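**Stiltmont: a budget and coalition simulation for the classroom (Sunley, second edition)**

I teach comparative politics at Vaughan, mostly to sophomores who need the credit and have never had to think about where a government's money comes from. Every year I get to the unit on resource revenue and watch the room go quiet. So when a colleague handed me her copy of Stiltmont and told me to clear two class periods for it, I was ready to try anything, and I'm so glad I did. I have now run it with both of my sections and I'd happily run it again tomorrow.

The setup is simple. Students govern Ustus, a small republic that lives on copper and a bit of fishing. Thirteen roles are handed out: a president, a finance minister, party leaders, a central banker, a couple of regional governors, a union federation and so on. Each role comes with a two-page brief and a private set of goals. The simulation runs over eight rounds, each one a budget year. Copper is high for the first three. Then it isn't!

What Vilho Kiiskinen (the designer) gets exactly right is the good years. In most budget games I've used, the boom is a warm-up and students can tell. In this one the boom is where the trouble gets built. My first group created a pension supplement in round two, doubled the transfers to the southern governor in round three, and felt wonderful about themselves. They had 31 points of approval going into the fourth round and a stabilization fund with almost nothing in it. When the price card turned over there was a real groan from the back of the room, and then they had to go find cuts that could pass a legislature they'd just spent three rounds buying.

The constitutional rules are clever too. The president can govern by decree, but each decree takes a marker off the Institutions track, and that track only recovers if two opposition parties agree to it. Nothing in the rulebook says decrees are bad. My second section used four of them in a row during round six, got their austerity package through, and then found in round seven that the courts role had lost its veto. The student playing the courts was furious, and she gave the best five minutes of discussion I've had all year.

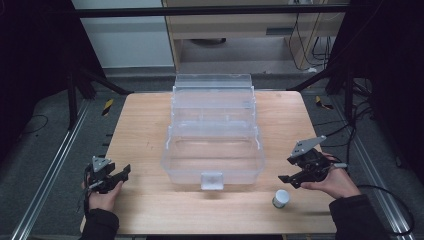

The debrief guide deserves its own paragraph. It's 28 pages, and I expected filler, but it is full of questions that pick up on things students have really done at the table (who first proposed the transfer, who could have blocked it, what they were promised). There's also a set of short readings pitched at just the right level, and a blank timeline that groups fill in together. I used the timeline as the basis for their papers. The papers were better than usual by a wide margin, mostly because students had something to argue with each other about.

Now a few grumbles. The central banker has too little to do until the price falls, and my first one spent the boom years on his phone. I gave the second one the job of publishing a forecast every round, and that fixed it nicely. The exchange rate rules take up a page and a half and could be half a page. I'd skip them altogether with a first-year class. The role briefs also assume people will read them ahead of time. Some won't, so print a summary line at the top of each one.

Timing is the other thing to watch. Sunley says you can finish in one long session. We never came close. Negotiations in the later rounds ran up to 13 minutes each even with me standing there pointing at the clock, and I wouldn't want to rush them. Plan on two meetings, break after the fourth round, and let students stew over the bad news between classes. Mine were emailing each other coalition offers that night, which has certainly never happened after one of my lectures.

Compared with the first edition, which I've only read and never run, the big change is the regional governors. They used to be a line in the budget. Making them people was a great decision, and I'd say it's worth moving up to the new version for that alone if your department owns the old one.

If your group is smaller, the party leaders can be doubled up without much damage. I would keep both governors and the union federation as separate players no matter what. With a bigger group, put pairs on the finance ministry and the presidency and let them disagree with each other.

I'm running it again in July with a summer group of high school teachers, and I'll be trying the optional debt default cards for the first time.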